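**FOR IMMEDIATE RELEASE**

# The Bingate Courier will print on paper again, against the advice of its own accountant

BINGATE, December: The Bingate Courier, which closed its print edition to great public sorrow and very little public subscribing, will return to newsstands next month as a 12-page weekly.

The paper is being revived by Cima, a reader-owned company set up for the purpose after the previous publisher, Sudach Media, informed residents that their local news would from now on be "delivered through a regional hub." The regional hub was in Tomar, 70 miles away. It covered Bingate mainly when something in Bingate caught fire.

Cima has bought the Courier's name, its archive and its website from Sudach for a sum both sides have agreed not to mention. The sale also includes one filing cabinet, locked, to which Sudach says it has never had the key.

"People kept telling me how much they missed the paper," said Marcela Baláž, the Courier's new editor. "I asked them what they missed, and most of them said the crossword. So we're bringing back the crossword, and we plan to sneak in the county budget around it."
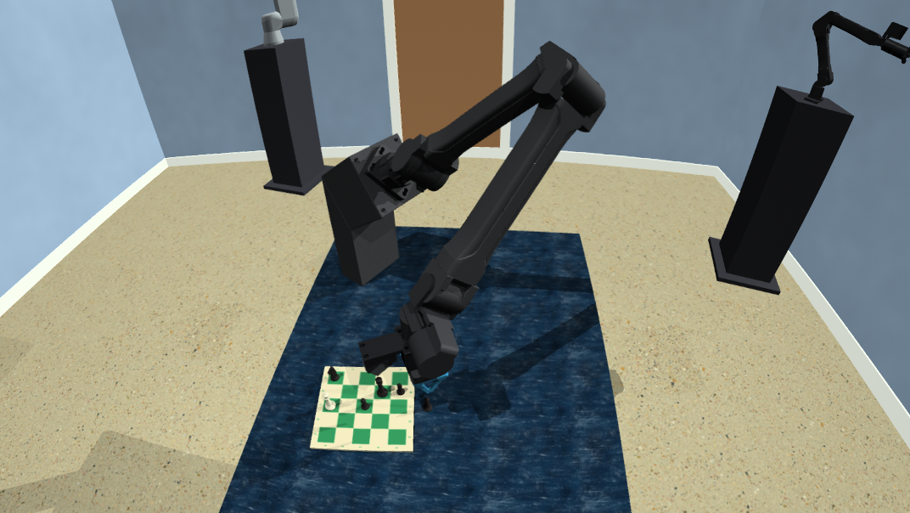

Page 2 of 3

**What readers will get**

The weekly edition will carry council and school board reports, court listings, high school sports, obituaries, letters and the crossword. Sudach's popular lifestyle supplement, which was written for nine other towns and once recommended a waterfront restaurant in a county with no water, will not be continued.

Council meetings will be covered by a reporter sitting in the room. Under the hub arrangement they were written up from the official minutes, which meant that every item in the paper had been "discussed at length" and every motion had "carried." Readers who followed local government through the Courier could be forgiven for thinking it was going well.

The letters page will return with its old rule, a limit of 200 words, and with an editor prepared to enforce it. Correspondents who were partway through the argument over downtown parking when the presses stopped may pick up where they left off. Letters already sent to the hub address were not passed on and will need to be sent again, in a calmer tone if possible.

**Who is paying for it**

Cima has 3,000 members, each of whom bought a single share. No member may hold more than one, a rule that disappointed a few people who had hoped to own a newspaper. Shares pay no dividend. Members may vote on the company's board but have no say in what the paper prints, including about them.

The town of Bingate is not a shareholder. The council did offer a grant, along with a proposal that it supply a regular column of "positive civic content." Cima thanked the council for its interest and suggested it buy an ad.

The Courier will employ five people: Baláž, two reporters, a sales manager and a part-time page designer. The designer will also answer the phone, having been the only applicant who admitted to owning one with a cord.
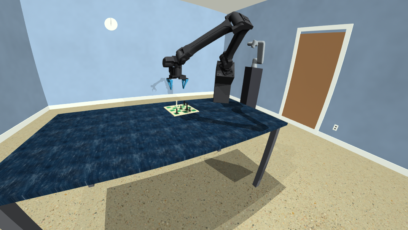 Baláž comes to the job from the hub itself, where she spent six years editing stories about places she was given no gas money to visit. She resigned after being asked to produce a list of the best brunches in Bingate, a town where breakfast ends at ten.

"I don't have anything against websites," she said. "We have one, and I'm told it will work by launch. But when the zoning notices are on page 4, somebody's going to read them while looking for the football scores. I've seen a whole subdivision stopped that way."

**Advertising, and a word about sponsored stories**

Rates for display and classified ads are available from the Courier office. Paid articles will not be accepted, whether they are labeled "sponsored," "partner content" or "a message from our friends." Funeral homes and churches will keep the discount they had under the old ownership. Political candidates will pay full price, up front.

**Where to find it**

The Courier will sell for two dollars at grocery stores, gas stations and the post office lobby. Home delivery will be by mail, and the company makes no promises on behalf of the mail. Former subscribers whose payments had not run out when the print edition closed will receive the balance of their papers free. Sudach kept the money and Cima kept the list.

The first issue goes to press at 6 p.m. on deadline night. Late sports scores will be held for the following week, as will late complaints.

**About Cima**

Cima is a reader-owned publishing company based in Bingate. The Courier is its only title and, according to the accountant, should remain so.

**Media contact:** Marcela Baláž, Editor, The Bingate Courier. Calls are returned after lunch.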